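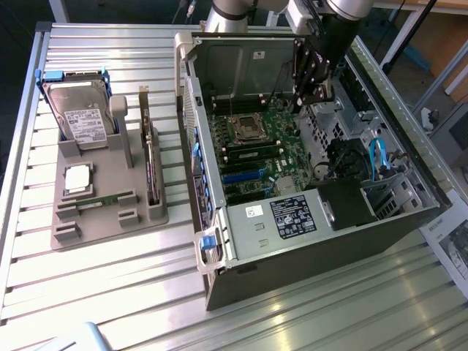
Praren: parts notes for the desktop rebuild

Hi, I'm Marta Hrytsenko and I look after this folder. It's 214 photos plus my notes on putting an ordinary desktop tower back together, and I've tried to keep the wording plain enough for anyone who's never had a side panel off.

What's on the tray

The small parts live on the grey tray until they're wanted. The hard drive stands up in its slot with the blue rails already clipped on - please leave them on, I lost a whole Wednesday to hunting for a spare pair! The processor gets the square recess, the memory goes in the long groove, and the expansion card stands on its edge.

File names

Part first, then number, so memory_033 and so on. Svitlana Romaniuk checked the labels in June and fixed 33 of them (mostly my typing). If you spot another, drop it in fixes.txt and I'll sort it.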